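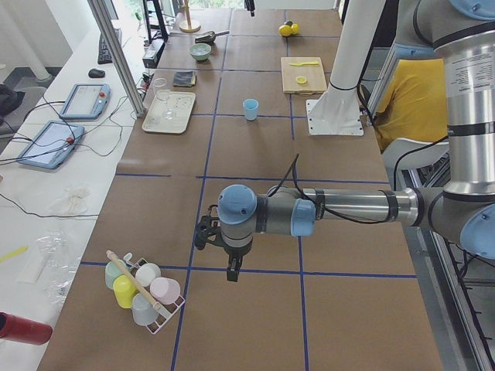

Ilel, distribuidora de menaje para el hogar, presenta su nueva línea de vasos y accesorios de cocina Jumska, que llega a las tiendas este mes de noviembre. La colección está pensada para viviendas con poco espacio de armario y se vende por piezas sueltas, de modo que cada hogar puede reponer un vaso sin comprar el juego completo. La gama de colores es suave: verde menta, amarillo, blanco, rosa pálido y gris claro en los cinco vasos de plástico colocados en el escurridor de alambre blanco, y azul claro en el que queda de pie sobre el papel marrón de la mesa. Los vasos de cristal transparente se ofrecen aparte, con una bandeja rectangular blanca de esquinas redondeadas.

2 de noviembre de 2018. El catálogo de este año incluye 261 referencias, de las cuales 113 son nuevas. Entre ellas figuran cuencos, tablas de cortar de madera clara, cuchillos de plástico para fruta blanda y paños de cocina en tonos oscuros. Las piezas de color pueden combinarse entre sí y con las de temporadas anteriores, cuya venta se mantiene hasta agotar existencias.

El escurridor se ha diseñado para dejar los vasos tumbados después de fregarlos. Cabe en una encimera estrecha y se puede guardar dentro del armario con los vasos puestos. Ilel recomienda lavar el alambre con agua templada y jabón neutro y secarlo con un paño antes de guardarlo. Los vasos de plástico no deben meterse en el microondas.

La línea Jumska se distribuye en los establecimientos de la cadena Avora y en comercios independientes de menaje. Los pedidos a partir de 2 cajas se entregan sin gastos de envío en la península. Para Baleares y Canarias se aplican las tarifas habituales, que el cliente puede consultar antes de confirmar el pedido.

El almacén de Shim, que prepara todos los envíos de la firma, dispone de unas 2454 cajas listas para la campaña de Navidad. Las reposiciones de vasos sueltos se sirven desde el mismo almacén y no tienen cantidad mínima.

Las tiendas interesadas en recibir el catálogo impreso o muestras de color pueden solicitarlo al departamento comercial de Ilel. Las muestras se envían por orden de solicitud.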